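16/04/2020

Tea corner and floor layout, second pass

Carrying on from the notes I left in October, which stopped at the point where we had moved the long desk and not decided anything else. Most of this is for me, but Narendra Bhardwaj asked for a copy, so I have tried to write in full sentences.

The table for the kettle stays out on the open floor for now. I tried it in the Trullulell bay for a week and people walked the long way around with full cups, and there were drips on the wood every afternoon. Out in the open it is a shorter walk for almost everybody. The downside is the cord. The kettle has to sit at the end nearest the outlet, and the cord must go down the back of the table, never across the front. I taped it once and the tape let go after two days. Cable clips are on the list.

Tablecloth: the red and white check is the wipeable one. The plain one from the Gallagher order went gray in the wash and is now a dust cover for the spare monitor. The check cloth hangs over the front edge and hides the box of cups underneath, so leave it hanging, but fold the corner up at the chair end or it catches in the armrest when somebody rolls back.

Kettle: descaled this morning with citric acid, two rounds. First round I used one spoonful and it did very little. Second round two spoonfuls, boiled, left for half an hour, rinsed three times. The water tastes fine now. Measured time to boil from cold tap, filled to the line: 371 seconds before, and quicker after, but I got called away and did not write the number down. Will repeat. Somebody please don't top it up to the very brim, it spits.
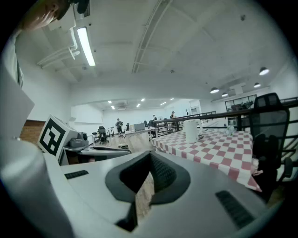 Next, the chairs. We have more black office chairs than we have desks, and they drift. I would like two kept by the small stool for people who come over to talk, one at the long white desk, and the mesh one with the tall back near the tea table. The mesh one is the chair with the slow leak in the gas lift. It sinks over the course of a morning. I have looked at the cylinder and it is a standard size, Vellmont lists a replacement, and the job needs a pipe wrench and a bit of patience. Until then it is fine for a tea break and no good for a day's work.

Floor: the light wood shows every mark from the casters. I went over the worst strip by the desk with a damp cloth and a little dish soap, then dry. Most of it came up. What is left looks like scratches in the finish and I have left it alone. Tried felt pads on the stool, which are good. Felt on the casters is a silly idea and I only mention it so that I don't try it again.

Lighting. The fluorescent tube is all right for bench work and tiring for anything else. The dome pendants are much nicer to sit under. Narendra would like the long desk moved to that side so the monitor gets less glare. I am not against it, but the desk took four of us last time and the floor outlet is where it is. Compromise for now – turn the monitor a quarter turn toward the paneled wall and see if he still complains. I did this at lunch. He has not complained yet.

Noise. With the floor this open, a conversation by the railing carries all the way back to the desk. The glass room is free most mornings and should be used for calls. I have put that in the message to Trillgate as well, as two of their people share the space with us. The ceiling vent is also louder than it was. Building office says the filter is due. Reference on the ticket is 2,523.

Money, so it is written down somewhere. There was $80 in the float for small things. Citric acid, felt pads and a new sponge came to $13. Cable clips and the gas cylinder are still to come, and the cylinder may have to go on the main account.

To do:
Cable clips for the kettle cord.
Repeat the boil time, same fill, write it down this time.
Cylinder for the mesh chair, check the length before ordering.
Ask about the vent filter again.
Second sponge, marked for cups only – the last one ended up on the floor.
Look under the table and see whether the box of cups wants a lid. There was dust in the top ones.

Left the kettle empty with the lid open to air.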